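# Zelwood Stain Bar (single, unscented)

Item 2201 — in stock

Okay, so this is the thing I get asked about more than anything else in the shop, and I'm finally giving it a proper page. The Zelwood is a hard soap bar for stains. You rub it on the mark, leave it, then wash as you normally would. It has no perfume and no dye, and it comes in a paper wrap that you will lose within a week (get a dish, I sell one further down).

I started using it on my own clothes long before I sold it. I'm a messy cook and I drink far too much coffee, and I like wearing cotton shirts that show all of it!
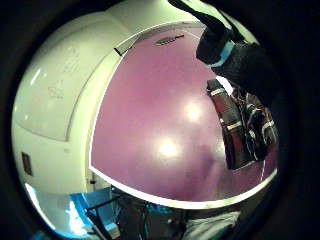 Collars are where I reach for it most. Wet the collar under the tap, run the bar along the fold a few times, and go make yourself a drink. I give it 26 minutes, which is a silly number, but that's how long my favorite radio show runs and it works out nicely. Then everything goes in together at a normal temperature.

**What I use it on**

- Collars and cuffs
- Coffee, tea, tomato sauce
- Grass on knees (it takes a second go)
- Ballpoint pen, sometimes. I've won a few and lost a few

Please don't use it on silk or wool. I did that to a scarf once and I'm still sad about it. For those I'd go with the Hestska wool wash, item 1142, which is gentler and smells faintly of cedar. If you aren't sure what your fabric is, try the bar on an inside seam first and let it dry all the way before you decide.

Checked and plaid shirts need a bit of extra care, especially anything with red in it. Red likes to wander into the pale stripes. I wash mine cool the first couple of times, inside out, and I keep the soap to the spot that needs it.
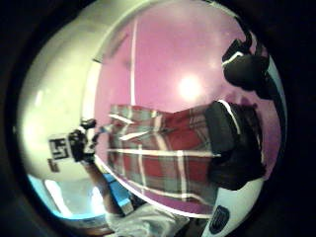 *Red, gray-green and white plaid.*

**Size and storage**

The bar fits easily in one hand, and a single one lasts me from New Year's well into March with laundry every few days. It goes soft if you leave it sitting in water, so it wants a dish with slots. The Endeck dish is plain and cheap and drains well. The Xiao one is prettier, with a little lid, and I keep that one in my travel bag. If your bar does turn mushy, stand it on its end somewhere airy overnight and it firms right up again.

When it gets down to a sliver, wet it and press it onto the new bar. Leave them alone for a day and they'll stick — mostly.

**Ordering**

You can order it as a single or in a pack of 2. I wrap everything myself, so if you want a note put in for a gift, just write it in the comments box at checkout and I'll copy it out by hand. My handwriting is fine, I promise.

**From customers**
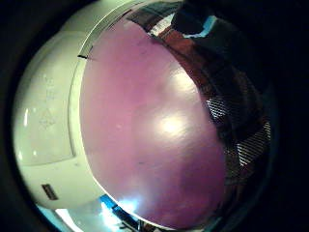
Malte Sperling: Bought the two-pack for work shirts. Got old tea out of a cuff on the second try, did nothing at all for ink. I'd like it in a bigger bar, please. Also the Endeck dish fits it with room to spare, in case anyone is wondering.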